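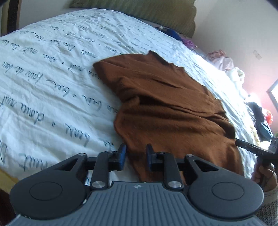
Altholm 床上叠衣记录

版本说明更新于 2023-04-07

Altholm 收录在床上摊开、翻正、折叠和收放衣物的文字记录，以针织衫为主，也有衬衫、裤子、围巾和少量床品。每条记录对应一件衣物的一次整理：整理前是什么样子，铺在什么被面上，按哪种折法叠，叠完放到哪里。全部记录共 3,000 条，涉及 40 种衣物类别。

资料用中文写成，少数术语后面附有原写法，方便和旧表对照。

目录结构

records/ 逐条记录，按衣物类别分文件夹
terms/ 衣物、被面、褶皱状态的用词表
folds/ 各种折法的步骤说明
surfaces/ 床面与被套的说明
notes/ 整理人写的零散备注，没有统一格式
changes.txt 修改历史

先看 terms，再看 folds，最后看 records，会比较省时间。records 里大量使用用词表中的简称，直接打开不容易读懂，比如“团中”“袖压”“领朝下”。

为什么选床面

多数人家叠衣服的地方就是床。桌子够硬，但不够大，长袖毛衣摊开以后袖子会垂到桌沿外面。地板要另外铺布。床的面积够，高度也合适，坐在床边或站着都能叠。

床面的麻烦在于软。被子里有填充物，手往下按，衣服和被套一起陷下去，折线压不实。被套本身也会起皱，衣服底下垫着一道褶，叠出来的边就容易歪。本资料把被面的状态和衣物的状态分开记，就是为了让这两种皱能区分开。早期的记录只写“不平”，后来回头看，已经分不清说的是衣服还是被子，这部分重写过。

字段说明

id：记录编号，由类别缩写和流水号组成，删掉的编号不再使用。

类别：取自 terms/garments.txt。拿不准的写上一级类别。例如一件揉成一堆的针织物，看不出有没有开襟，就写“针织上衣”，不写“开衫”或“套头衫”。

颜色：只写主色，用日常说法，如锈棕、米白、藏青、灰绿。两种颜色面积接近时都写，中间用斜线隔开。

织法：平针、罗纹、麻花、混合、不详。厚薄不在这一栏里写。

初始状态：衣物放到床上之后、动手整理之前的样子，见下一节。

被面：被套的底色、图案和起皱程度。

折法：取自 folds/，没有叠完的写“未完成”。

去处：抽屉、架子、衣柜挂杆、箱子、留在床上。

返工：是或否。叠好又拆开重叠，记为是；只把边角拉平，记为否。

备注：可以空着。

初始状态的写法

初始状态用两部分描述，先写形状，再写位置。

形状分为以下几种：

平摊：前后片基本展开，袖子能看到走向。
半摊：有一侧展开，另一侧堆着。
团皱：整件聚在一起，轮廓不规则，看不出领口和下摆的位置。
卷筒：收放时卷过，拿出来还保持着卷的形状。
对折：已经沿某条线折了一次。
翻面：里子朝外，可以和前面任何一种同时写。

位置写在床的中部、床头、床尾、左侧或右侧。以站在床边、面朝床的人为准，人换了一边，左右也跟着换。位置只写大概，不量距离。

有明显的深折痕时，在形状后面加一句，说明折痕在上部、中部还是下部，走向是横还是斜。针织衫的深折痕多半是一层压着另一层，找到这道折，顺着往外翻，常常就能找到下摆或者袖口。

例：
针织上衣，锈棕，团皱，床中部，上部有一道横折。
衬衫，浅蓝，半摊，床尾，左袖压在身下。
围巾，灰，对折，床右侧，流苏朝外。

被面的写法

被面写三项：底色，图案，起皱程度。

图案分为素色、条纹、格子、花卉、文字和其他。文字类是单独设的，因为它在整理时有个实际的用处：一行行的字可以当作参照线，叠衣服时把肩线或者下摆对着字行放，比在素色被面上容易摆正。前提是被套铺平了。被套起皱的地方字行会跟着弯，斜着印的字行也不能直接当横线用，要先看清它往哪边斜。

文字类被面如果能认出个别词，可以抄在备注里，照原样写，不翻译。认不全的不要补全。手写体连笔多，把一个词读成另一个词的情况很常见，录入时宁可空着。

起皱程度分平整、轻皱、明显起皱、未铺开。轻皱指有浅的波纹，但用手掌抹一下就能平；明显起皱指抹过以后仍有成条的鼓起，通常是里面的被芯移了位。后一种情况建议先抖被子，再放衣服。

折法

folds/ 下每种折法一个文件。下面把用得最多的几种写在这里。

一、三折法（针织上衣，放抽屉）

先把衣物正面朝下摊开，领口朝远处。袖子向两侧拉直，不要用力拽袖口，罗纹容易松。
左侧连同袖子向中间折，折线从肩的中段往下走。
袖子沿身片向下折回，袖口靠近下摆。
右侧同样处理。
从下摆往上折三分之一，再折一次，翻过来放。

厚毛衣第二次折叠时会鼓起来，可以改为对折一次，体积大些，但不会留下硬折痕。

二、平叠法（厚毛衣，放架子）

正面朝下，两袖交叉放在背上，袖口不要超出身片边缘。
下摆向上对折，停在领口下方。
用手掌从中间往两边轻推，把空气赶出去。
翻面，折边朝外放。

三、卷法（薄针织衫，放箱子）

正面朝上摊开，袖子折进身片。
下摆向外翻出一小截。
从领口往下卷，卷紧但不要拧。
把翻出的下摆套回卷筒外面。

卷法在床面上做效果一般。卷的时候被套会跟着往前走，要用小臂压住近处的被面，或者把被套先拉紧塞到床垫下。

四、衬衫折法

扣上领口那粒扣子和中间一粒扣子，其余不必扣。
正面朝下，两侧向中间折，袖子沿折边放直。
下摆向上折到领座下面。

五、裤子折法

两条裤腿重叠，裆部突出的一角向里折。
由裤脚向裤腰折两次，放抽屉时裤腰朝上。

摊开一件团皱的针织衫

这一段在 notes/ 里出现过许多次，各人写法不同，合并如下。

先不要抓住一角就提起来。针织物下坠时会被自己的重量拉长，尤其是长袖和宽松的下摆。把手伸到最上面一层下面，往一侧摊，看里面露出什么。先找到领口，领口的边比身片密，手感也硬一些。找到领口以后，一只手按住，另一只手往反方向理身片，直到碰到下摆。

袖子最后理。袖子卷在里面的，从袖口伸手进去，拉住肩部附近往外翻。两只袖子都出来以后，再看有没有翻面。如果里子朝外，在这一步翻正，比叠到一半再翻省事。

理平的时候手掌贴着衣服往外推，不要用指尖抠。勾丝多数发生在指甲和戒指上。衣服底下的被套如果跟着皱起来，把衣服提起一点，抹平被套，再放回去。

收放

去处一栏中，抽屉用的是 Zamfir 分格，格子之间的隔板可以移动。三折法的宽度以能竖着放进格子为准，叠出来太宽就把两侧多折进去一点。竖放时折边朝上，方便辨认颜色。

架子上只放厚毛衣，叠放时重的在下面。深色和浅色分开放，新买的深色毛衣头几次洗完可能掉色，不要和米白的挨着。

衣柜挂杆只用于衬衫和外套。针织衫挂久了肩部会顶出两个包，记录里有一批“挂杆”的针织衫，是早期整理人的习惯，数据照原样保留，不代表推荐。

需要过季存放的衣物写“箱子”。存放前要晾透，毛料和羊绒单独装。樟木块放在箱角，不直接碰到衣服。

类别构成

针织上衣的记录最多，下面分套头衫、开衫、背心和高领。围巾、帽子归在“小件”，其中有 800 条是后来从 Keveck 洗衣房的整理单转录过来的。原整理单不写被面，所以这批记录的被面一栏为空，备注里有“K 单”字样。做和被面有关的统计时请把它们排除。

Keveck 的单子把“套头衫”和“卫衣”都写作上衣，转录时能从别处判断的改成了具体类别，判断不了的保留“上衣”。

床品的记录包括枕套、床单和被套。它们折法差异大，尺寸也大，叠的时候往往要把一半搭在床外面，和衣服放在一起比较意义不大。保留在同一套资料里，是为了让去处一栏能对上。

录入规则

看到什么写什么。材质没有水洗标可查就写“不详”，不要根据光泽或者厚薄猜羊毛还是腈纶。

一件衣物同一天叠了几次，每次单独一条，用备注里的“同前”联系起来。

中途停下的也要录。有的衣服只理平了没有叠，有的叠到一半发现要补扣子。折法写“未完成”，去处照实写。

颜色以日光下看到的为准。灯光偏黄时，米白和浅驼很难分，先空着，第二天补。

不要在记录里写衣服的主人、尺码对应的人、房间属于谁。备注中凡是能认出具体人的内容都已删去，新提交的也请自己先删一遍。

校对

每条记录由 2 人看过，一人录入，一人核对。意见不一致时改回上一级类别，不投票，也不取平均。核对的重点是初始状态和返工，这两栏最容易写得随意。

用词表在 February 之后冻结过一次，当时把“散”“乱”“堆”并成了“团皱”。旧记录已经全部替换，notes/ 里的原文没有动，所以那里还能见到旧词。

已知问题

团皱和半摊之间的界线不清楚。同一件毛衣，有人觉得露出一只袖子就算半摊，有人要求露出一半身片。现行规则是能看出领口和下摆各在哪一头才算半摊，但早期记录没有全部按这条改。

锈棕、焦糖、砖红三种颜色互相混用。需要按颜色筛选时，建议把三者合在一起查。

翻面一栏有漏记。平针织物正反差别小，叠完才发现里子朝外的，有的补记了，有的没有。

返工次数没有记，只有是否返工。想知道哪种折法最难叠，这份资料给不出细的答案，只能看出厚毛衣用三折法的返工比平叠法多。

夏季衣物偏少。薄衬衫和短袖的记录集中在换季的时候，平日里几乎没有。

文件格式

记录为纯文本，每栏一行，栏名和内容之间用全角冒号。编码 UTF-8。空栏保留栏名，后面不写内容。一条完整的记录如下：

id：KN-套头-0117
类别：套头衫
颜色：灰绿
织法：罗纹
初始状态：团皱，床尾，翻面
被面：米色，条纹，轻皱
折法：平叠法
去处：架子
返工：否
备注：左袖口有一处脱线，已单独放出来待补

使用 Curar 整理表的人可以直接导入，栏名一一对应，只有“被面”需要手动加一列。导入以后全角冒号会保留在栏名后面，替换掉即可，不影响内容。

使用与转载

可以用于家政教学、收纳说明的编写、用词研究以及个人整理。改写折法步骤后再发布的，请注明改过哪些步骤。直接引用记录时保留 id，方便回查。

请不要用这份资料推断某个家庭的衣物数量或者生活习惯。记录来自不同的整理人，各自录多录少没有定规，加起来也不能代表任何一户的衣柜。

修改与补充

发现错误请写明 id、栏名、原内容和建议内容。只写“颜色不对”没法处理。新增折法需要附上步骤，并说明适合哪类衣物、放到哪里，步骤里的左右以叠衣人自己的左右为准。

用词表暂不接受新增颜色名。被面图案可以新增，现在“其他”里积了不少几何图案，下一版会单独分出来。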